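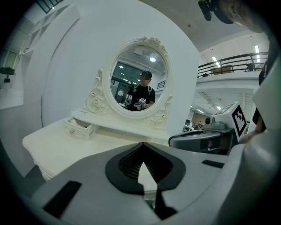
**Figure 3.** White dressing table with oval mirror and carved rose ornament.

One respondent in Ravska objected to the term "reproduction" altogether, remarking that her mother had bought such a table new and had never thought of it as a copy of anything. The remark recurs, in milder form, across the household interviews, and it bears on how the revival styles should be classed.

### 4.2 Ornament and resale

Of the 400 sale notices collected from Cindia and Ravska, 40 concerned dressing tables with a fixed mirror. Sellers seldom gave a maker or a date. They wrote instead of roses, scrolls and "the old style", and 11 notices used no other terms. The Vlachopoulos typology, which sorts pieces by the shape of the leg, was therefore of limited use for this group. We sorted by mirror outline and by the placing of carved work (Figure 3).

Oval mirrors with a carved crest were offered at higher prices than plain rectangular ones in both towns. Painted finishes were harder to assess, as repainting was rarely declared. Notices from the Plumilero saleroom were excluded, the descriptions there being written by staff.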